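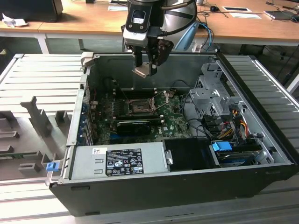
Femthorpe Tinkerers list
Message 1788
Subject: Re: Dell tower – worth opening up?
From: Covadonga Barrios
Date: January 18, 2026

Hello all,

Yes, yes, open it up! I've replied to the bits of Peletti's message further down, but the short version is that these towers are a joy to work in and I wish I'd started on one years ago instead of learning on that horrible little slimline thing with the sharp edges (those of you who came to the Nemcombe evening will remember the plasters).

Peletti wrote:

> I've been given an old Dell desktop by my sister's office. It starts up
> but the fan roars after a few minutes and then the whole thing shuts
> down. Somebody said it would be the paste under the cooler. I've
> changed memory before but never gone near a processor and I'm a bit
> frightened of it.
>
> Do I have to take everything out first? There's a big graphics card
> in mine and I can't tell how it's held. Also where do you all put the
> thing while you work, my desk is tiny.

Paste would be my first guess too, with fluff in the cooler a close second. Have a good look at the fins before you do anything else. I once pulled a whole felt blanket off a set and the machine went quiet without my touching the paste at all.

You don't have to take everything out. Lay the case on its side with the open side facing up, so that nothing is hanging its weight off the board, and you can leave the graphics card where it is as long as you can get at the cooler screws. I left mine in. The power supply and the drive cage can stay put as well. I like a case this roomy – you can see the socket properly and get your fingers round the edges.

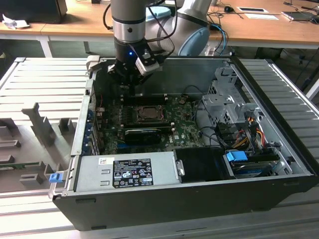 Cooler off, processor showing in the middle of the board. The graphics card is just below it.

About being frightened: so was I! Unplug from the wall, hold the power button in for a few seconds, touch bare metal on the case, and then take your time. Run the machine for a couple of minutes before you switch off, as slightly warm paste lets go much more easily. Undo the cooler screws a bit at a time, going corner to corner, and twist gently before you lift. If it won't budge, twist some more. Please don't yank it.

Once the cooler is away you can clean the metal top of the processor without removing it. If you do want it out, there's a lever beside the socket that you press down, slide sideways and swing up, and then the bracket opens. Lift the processor straight up by its edges. And note which way round it sits before you move it! There's a little triangle on one corner, and I take a photo on my phone as well. With the processor out, keep everything away from the socket, including sleeves, cloths and the cat.

> How much paste? The videos all disagree.

They do, don't they. I put a small blob in the middle, a bit smaller than a pea, and let the cooler spread it. The tube I bought at Quintana was 2 grams and I'm still going. For cleaning I use coffee filters and isopropyl, the strongest they had.

As for your tiny desk, anything flat and steady that's big enough for the case will do, just not the carpet. Put your screws in an egg box, with the cooler ones in their own dip.

One question back to you, Peletti: when it shuts down, does it go off with a click or does it close itself down politely? And does it come straight back on if you press the button? If it sulks for a while first, that would fit with heat.

I've got spare filters and plenty of paste if you want to come over to Nemcombe and do it here. Bring the tower and its lead, I have a screen.

Covadonga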